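Cloths and towels: a change to the wash
Triren house newsletter, February 21, 2019

The kitchen at Coste has been getting through more microfibre cloths than it should. Most of them aren't worn out. They go stiff because they are washed with fabric softener, and then they stop picking anything up.

From now on, used cloths go in the grey plastic basket with the holes in the sides — not on the worktop, and not in the sink.

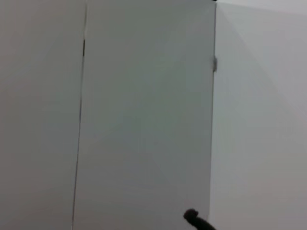
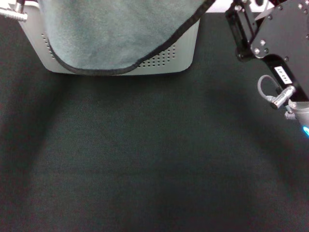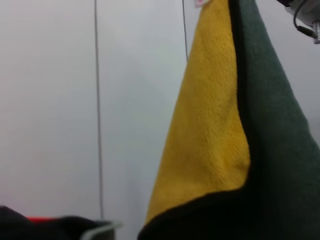
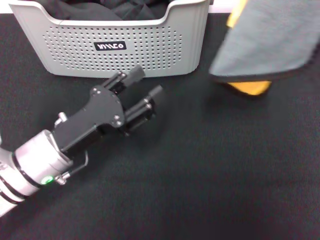
How to wash them
Keep the cloths apart from anything cotton, or they will come out covered in fluff. Use half a measure of liquid, no softener, and nothing hotter than 40 degrees. Shake each one out and hang it up straight away. The thick two-sided ones, yellow and green, take longest to dry and should not be folded until the hem is dry as well.

Replacements
We bought 71 new cloths through Conitberg in May and 8 are left in the store. The next order goes in when those are gone, so please check the drying rail before opening a new pack. Old cloths can be kept for floors and bins.

Fevereck
The same rules apply at Fevereck, where the wash is done on the ground floor.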